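Changes to Paddle and Kayak Hire at Prenby Landing

The Prenby Paddling Association will introduce revised hire arrangements at the landing from the start of May. The hire desk will open at 8:30 a.m., and the last boats of the day must be back at the ramp by 6 p.m. Single kayaks and paddleboards may be reserved by members at no charge for the first hour. Double kayaks remain available to groups with a certified leader.

The fleet now stands at 40 boats, following the purchase of new touring kayaks over the winter. Members who hold a key to the storage racks are asked to renew their agreement with Joelle Nassar before their first outing of the season.

Beginner instruction will again be led by Eustaquio Barajas and Krystyna Pawlak. Each course consists of four sessions in the sheltered water north of the ramp. Participants must be able to swim 400 yards and should register at the hire desk, Room 606. Registration takes place at the white table, beside the yellow, red and cream bins, and a signed safety form is required of each participant.

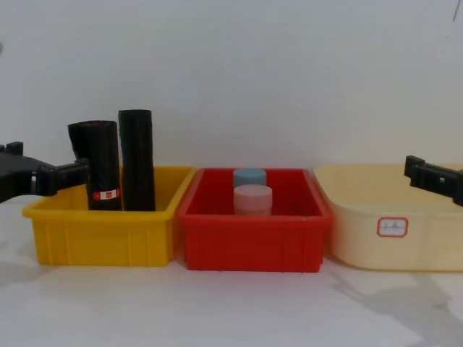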